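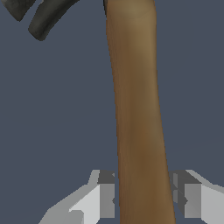
Can a robot be trusted to put the tools away yet? In simulation, often enough to be encouraging; in a garage with a real floor and a real dog, we would not leave it alone.

4. Tidying as a Benchmark

Putting things back where they belong has been promised to homeowners for decades. A 2006 brochure from Gratonau, which we keep pinned over the lab sink, put the tidy garage three years off. We took the promise literally and built Trustusari, a simulated set of small chores in which a single arm must pick up one named object and leave its neighbors alone. The hammer is our favorite, mostly for its bad manners. Its weight is all at one end, and the obvious place to hold it is at the other.

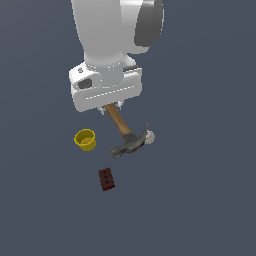 Sleiman's earlier work on the Jultoston planner treated every object as a box with a friendly center. This is fine for bricks. For a hammer it yields a grasp that looks sensible on paper and lets the head swing like a pendulum. We kept the planner, gave it an estimate of where the mass sits, and allowed up to 55 seconds per attempt, a span in which most teenagers can also be persuaded to pick up a hammer.

Clutter was kept mild. Tuhiwai argued for a full Donnelly workbench, coffee rings included, and was outvoted after the first week of debugging. The neighbors we settled on are ordinary things a shop floor might collect, such as a cup and a brick.

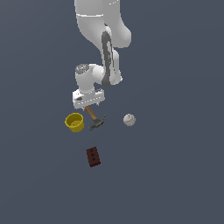

4.1 What Counts as Done

Each policy was given 200 attempts. An attempt is scored as done if the hammer is off the surface, stays in the fingers, and has not taken the cup with it. Partial credit was discussed in August and dropped, on the grounds that a hammer half put away is on the floor.

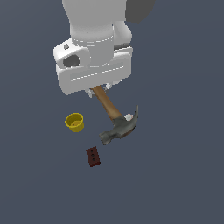 Figure 3. Hammer held near the end of its handle, with the yellow cup and the brick on the surface below the arm.

Holding the tool is the easier half of the chore. Setting it down on a chosen hook remains outside the benchmark, and we take it up in Section 5 with lower expectations.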